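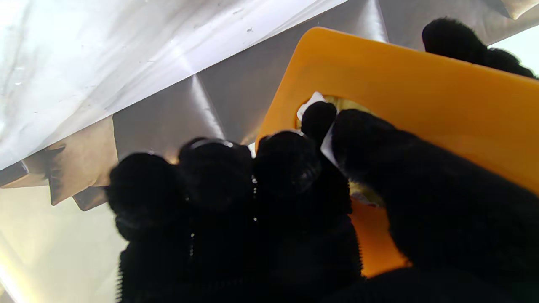 Dremthorpe Winter Catch Log

Every pass thrown in the Dremthorpe touch football league's cold-weather games, with who threw it, who it was meant for, what the receiver had on their hands and whether it was caught. I love this league and I love a tidy spreadsheet, so putting the two together has been a real treat!

Contents

games.csv – one row per game, with the field, the teams, the final score and the temperature at kickoff
passes.csv – one row per pass, linked to games.csv by game_id
players.csv – jersey number, team and usual position
notes.txt – anything the scorers scribbled in the margins, typed up as written

Coverage

The log takes in 3 seasons and 4 teams, including Derberg and Totville. Only games with at least 300 metres of combined passing are in passes.csv. The shorter slugfests (and there are some beauties) still appear in games.csv, so you can follow the standings all the way through.

How it was collected

Shabnam Hayat and Usa Phetsri kept score on paper from opposite sidelines, then compared sheets after the final whistle. Where they disagreed on a catch, the row has disputed set to yes and the result is the one the referee gave. Yardage is in metres because that's how our fields are marked. Please don't convert it and send it back to us!

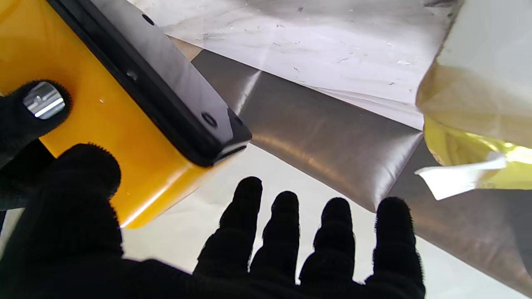

The handwear column is my favourite part of the whole set, and the one people ask about most. Values are bare, knit, grip, leather and unknown. Scorers went by what they could make out from the sideline, so the rule is simple: dark knit with a fuzzy grey edge where the light catches the fibres, as on those black fingers, goes in as knit, whatever the colour. Anything with a tacky palm is grip, even if the back is knitted. If a player switched partway through a game, the new value starts at the next pass.

Known gaps

Wind was never measured. Totville's home field has no thermometer, so those temperatures come from the reading at the Derberg rink and are flagged in temp_source. Laterals are missing from the first season. A few players share a jersey number across teams, so always join on team and number together.

Using it

Free for coaching, school projects and settling arguments at the pub. If you chart something fun, send it along – I'd be thrilled to see it. Please credit it as the Hayat log, the name everybody in the league uses anyway.

Last update: 27th January. Fixed the swapped team codes in games.csv and added the missing overtime passes.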